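From: Darren Furnival
To: ornby-residents list
Subject: Re: [ornby-residents] ward runoff, what happens to first round postal votes

Binta, quick answers, typing this on the bus so sorry for the state of it.

Binta Chukwu wrote:
> Can someone explain where we stand after the first round? My neighbor
> thinks her mail ballot from April carries over and she doesn't need
> to do anything. I told her I didn't think so but couldn't find it
> written down anywhere. Also is Sowerby endorsing or not? The Rerkgate
> page says he is, his own page says nothing.
>
> Binta

No carryover. New round, new ballot. Hers from April was counted in April and that's the end of it. If she was on the mail list for round one she stays on it, so the new one should come to the same address. Needs the signature on the outer envelope again – we lost 40 in this ward last time for missing signatures, and Kelly finished 137 ahead of Grecu, so you can see why I go on about it.

Sowerby: hasn't endorsed. I called him last night. He said he's "talking to both" and will put something out when he's ready. The Rerkgate page took a line from the hustings and ran with it. I've asked them to fix it, no reply yet. 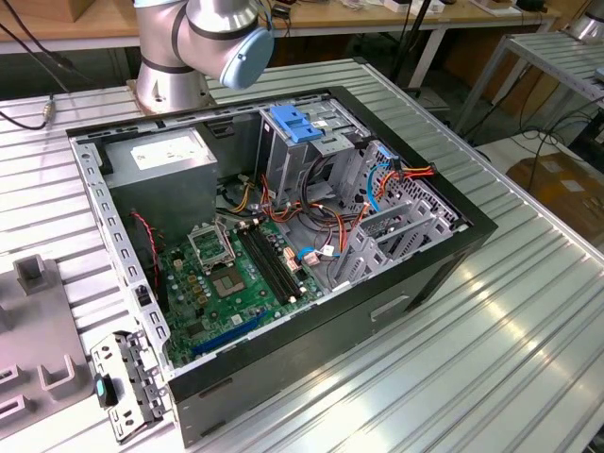
So can people who skipped the first round still vote in this one?
Anybody registered before the first round deadline can, whether they turned out or not.

Worth repeating on doorsteps becuase I've had it from three different people on Prastari Road that they thought they were locked out. They aren't. Turnout on that side was awful and I think that's half the reason.

Polling place has changed for the Prastari end only. Was the school, now the library annex, side door. Everybody else same as before. Doors close at 8 pm, if you're in line at 8 you get to vote, don't let anyone send you home.

Leaflets – 80 left at mine, the old ones with the wrong polling place are in the recycling so please dont hand out any you still have in the car. Gheorghița Grecu's people have been out on the Javier Street side twice already, we've been once. Could use two more for that, evening is fine.

Parking thing and the bus cuts, seperate email, not tonight.

My stop.

Darren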